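La tarde en que la pinza no quiso soltar

Llevo años escribiendo sobre máquinas que funcionan, y la verdad es que cansa un poco. Las notas de prensa se parecen todas, los vídeos están cortados justo antes del desastre y el que te enseña el laboratorio siempre tiene prisa por llevarte a la parte bonita. Así que cuando la gente de Clulex me escribió en mayo para preguntarme si me apetecía ir a ver un fallo, un fallo de los buenos, repetido y con registro de datos, dije que sí antes de terminar de leer el correo.

Clulex ocupa la segunda planta de un edificio que antes fue una imprenta, y todavía huele un poco a tinta cuando llueve. Se dedican a enseñar a los robots tareas domésticas pequeñas – enchufar, desenchufar, recoger un cable, apartar una taza – con un sistema que ellos llaman Stodadau. La idea es sencilla de contar: una persona lleva en la mano una pinza con cámara, hace la tarea como la haría cualquiera, y de esas grabaciones aprende luego el brazo robótico. La pinza de mano no lleva robot detrás, lleva un brazo humano con su hombro cansado y sus manías. Y las manías también se graban, como iba a descubrir yo esa misma tarde.

El fallo tenía hasta nombre. En la pizarra ponía «el beso», porque los dos dedos de la pinza se cerraban sobre el enchufe, lo llevaban hasta la regleta, lo metían y luego se quedaban ahí, apretando. Sin soltar. El brazo tiraba hacia atrás convencido de que ya había terminado y se llevaba el enchufe, la regleta y todo lo que hubiera conectado. La primera vez acabó en el suelo un flexo. La segunda, un monitor prestado, y ahí se acabaron las bromas (bueno, el nombre se quedó).

Yo imaginaba que un fallo así se arreglaría en una mañana. Le dices que abra antes de tirar y listo, ¿no? Pues no había dónde decírselo. El modelo no sigue una lista de pasos que puedas corregir con un bolígrafo, imita lo que ha visto. Y lo que había visto eran 806 grabaciones de gente enchufando cosas, todas revisadas, todas marcadas como buenas. En la pantalla del fondo las tenían puestas en mosaico y daba gusto mirarlas: manos firmes, enchufes que entraban a la primera, cables obedientes.

Me senté a verlas con ellos. Al principio no notaba nada, y me dio vergüenza preguntar, que es lo peor que puede hacer alguien de mi oficio. Luego alguien bajó la velocidad de reproducción y se veía clarísimo. En 18 de las grabaciones, la persona enchufaba, aflojaba el gatillo solo un poquito y se ponía a hablar, o a mirar la hora, o a esperar a que le dijeran que la toma valía. Los dedos seguían tocando el plástico. Después se retiraba, y como la presión era mínima, el enchufe se quedaba en su sitio. Para un ojo humano, tarea hecha. Para el modelo, una lección rarísima: uno puede irse sin abrir del todo.

Dieciocho de 806 no parece mucho. A mí me pareció una miseria, de hecho, y lo dije en voz alta. Me explicaron con bastante paciencia que el problema no era tanto la cantidad como el sitio. Casi todas esas tomas se habían hecho con la regleta en la misma zona de la mesa, de modo que cuando el brazo la encontraba por allí tiraba de esos ejemplos y de poco más. En el resto de la mesa, el robot soltaba como un señor. Por eso el fallo iba y venía, y por eso llevaban semanas cambiando cosas que no tenían nada que ver: el motor de la pinza, la iluminación, las almohadillas de goma de los dedos. Cambiaron las almohadillas dos veces. ¡Dos! Y cada vez funcionó durante un rato, que es la forma más cruel que tiene una avería de reírse de ti.

Hay una parte que no sale en el informe interno y que me contaron ya con el café en la mano. El día del monitor había una persona al lado de la mesa, con la mano apoyada cerca de la regleta. No pasó nada. El cable le pasó por encima de los nudillos y ella apartó el brazo por instinto. Pero una pinza que aprieta cuando cree que ha soltado es un asunto distinto de una pinza torpe, y en Clulex se lo tomaron en serio esa misma noche. Pararon el brazo y no volvió a moverse con nadie a su alcance hasta que tuvieron una explicación.

Lo primero que hicieron fue lo aburrido. Pusieron un límite de fuerza en la muñeca, tan bajo que el brazo se quejaba hasta de su propio cable. Si al retirarse nota resistencia, se para y abre los dedos. Eso no arregla lo que el modelo ha aprendido, pero evita que un error pequeño acabe en el suelo, o en la mano de alguien. Me gustó que empezaran por ahí. He visitado sitios donde lo primero habría sido volver a entrenar y cruzar los dedos, con perdón.

Lo segundo fue comprobar que la explicación era la correcta, y para eso recurrieron a Yu. Yu es un programita que hicieron ellos, feo como un demonio, que dibuja en una línea la apertura de la pinza durante cada toma. Una toma sana dibuja un valle: se abre, se cierra, se vuelve a abrir. Las malas dibujan un valle con la pared derecha a medio subir. Las ves juntas y parece mentira que se hubieran colado. Claro que nadie las había mirado así, se revisaban viendo el vídeo, y en el vídeo lo que miras es el enchufe.

Quedaba volver a grabar, y ahí me dejaron quedarme. Yo esperaba algo con más aparato, la verdad, con luces y marcas en el suelo. Fue una mesa blanca, un cubo negro con enchufes, un cable y mucha repetición. La regla nueva era fácil de decir y pesadísima de cumplir: después de enchufar, abrir hasta el tope, esperar un instante con los dedos bien separados y solo entonces retirarse. Quien grababa no podía hablar hasta haber dejado la pinza quieta.

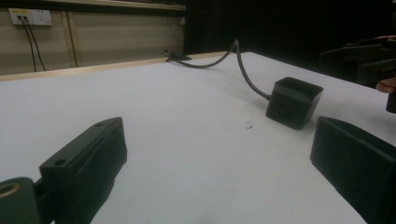 Me dejaron probar, cómo no. La pinza pesa menos de lo que parece y al cabo de un rato pesa mucho más. Lo difícil no es coger el enchufe, es acordarse de terminar. Mi mano quería irse en cuanto entraba, y a la tercera toma ya estaba haciendo exactamente lo que hacían los de las grabaciones malas: aflojar un pelín y pensar en otra cosa. Miré mi línea en Yu y ahí estaba mi valle, cojo por la derecha. La borraron delante de mí sin ninguna ceremonia.

También probamos a mover la regleta. Un poco hacia el fondo, un poco a la izquierda, girada, con el cable por delante y con el cable por detrás. Si el fallo se había escondido en una zona de la mesa, había que repartir los ejemplos buenos por toda ella, y sobre todo meter unos cuantos en la zona maldita. Es un trabajo lento y bastante zen. A eso de las seis de la tarde me dolía el pulgar y se me había olvidado que tenía un tren.

El reentrenamiento lo dejaron en manos de Madach, una empresa pequeña que les alquila las máquinas de cálculo y que, según me dijeron, les cobra más barato de noche. Volví a Clulex más adelante para ver el resultado. El brazo cogió el enchufe, lo metió, abrió los dedos de par en par con una parsimonia casi cómica y se fue. Lo repitió con la regleta en el rincón de siempre y volvió a abrir. Me entraron ganas de aplaudir, y creo que a alguien más también.

Luego falló en otra cosa. Al abrir tanto, uno de los dedos rozaba a veces el enchufe vecino y lo dejaba un poco torcido. Nada grave, nada que acabe en el suelo, pero en la pizarra ya le habían puesto nombre: «el codazo». El límite de fuerza sigue activado y, por lo que me contaron, no piensan quitarlo. Las almohadillas nuevas también siguen puestas, que ya estaban pagadas.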